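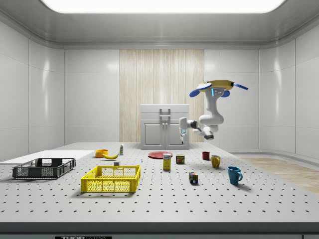

## The Year I Let the Dough Win

I started baking rye bread in August, the dumbest possible month to turn on an oven. My apartment faces west. By four in the afternoon you could probably proof a loaf on the windowsill and fry an egg next to it. But I'd come home from a week in Kuvska with half a loaf wrapped in a dish towel, and when that was gone I was a little bit heartbroken, so there I was.

If you've never had the bread they make up there, it's dark, sour and heavy enough to hold a door open. The bakery I fell for is called Grastanora. It opens at six and sells out before most visitors are awake (I learned this the hard way, twice). They bake 228 loaves a morning and then they go home! I admire that more than I can say.

My first try was a brick. I used 600 grams of rye flour, because that was what the bag held, and I kneaded it the way I'd knead a white loaf, for ages, waiting for it to turn smooth and springy. Rye doesn't do that. It stays a paste. You're supposed to stir it, scrape it into a pan with wet hands and leave it alone, and I have never been good at leaving things alone.

## Feeding the thing in the jar

Then there's the starter. I named mine Ania, and she lives on top of the fridge. For the first two weeks she smelled like nail polish remover and I came close to pouring her down the sink. What saved her was a switch to whole rye from Unnithan, a small mill that grinds it coarse and ships it in plain paper sacks. Three feedings later she doubled in size and smelled like apples.
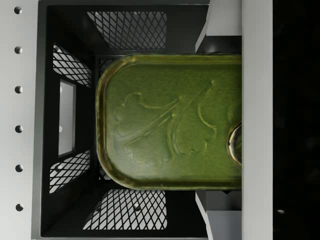
I bake every week now, and I've gotten fussy in ways that would have embarrassed me a year ago. I keep a notebook. I own a thermometer I use only for bread. I wait a full day before slicing, and yes, that's torture, but a rye cut warm gums up the knife and tastes like wet cardboard — wait the day and it's a whole other loaf, tangy and almost sweet at the crust.

My usual dough now weighs in at 1,000 grams and fits my one good pan with a finger of room on top. I add caraway when I'm in the mood and a spoonful of molasses when I'm not sure what mood I'm in. Eat it with cold butter and more salt than you think you need. Radishes are good too, sliced thin, or a smear of that sharp mustard with the seeds still whole.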